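Chinyere Nwankwo
11 October 2019

ok robot club thread, week whatever, typing this on the bus so sorry in advance

1/ sim side is finally up on the lab machines. we're calling the arm Obi. Titilayo picked the name, no vote was held

2/ the wrist view took forever. fisheye settings kept reseting every time we reloaded the world file. fix was dumb – one line, wrong folder. two evenings gone

3/ shadows are on now!! they were off for the first 356 runs bc the old laptops couldn't take it. everything looked flat and none of us could judge depth. way better now, also way slower

4/ numbers for the people who asked: 2,282 practice runs saved, 2,000 go to training, the rest we keep back for testing. 52 of the test ones are mine and they are ugly. my left turns especially

5/ someone in the replies wanted to know if we use the Wunel kit. no, that's for the real build in November. sim only till then. coach wants everybody through the grip drill before touching hardware

6/ grip drill = come in straight, stop, close, back out. sounds easy. try it with the view bent like a fishbowl and the gripper blocking half of what you want to see

7/ Titilayo Ojo is the only one who gets it first try. asked how. she said she watches the shadow and ignores the fingers. tried it – helped a bit, then I drove into the table

8/ still to do: rename the save files (please stop calling them final_final), grain setting is too high I think, and somebody needs to write up the joint limits for team Ilar before they ask a third time

9/ new people: bring your own mouse. the trackpads are terible and you will cry

10/ view from the wrist, shadows on. ok my stop, bye 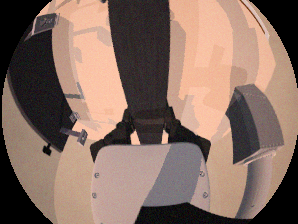 Obi in sim, looking down the gripper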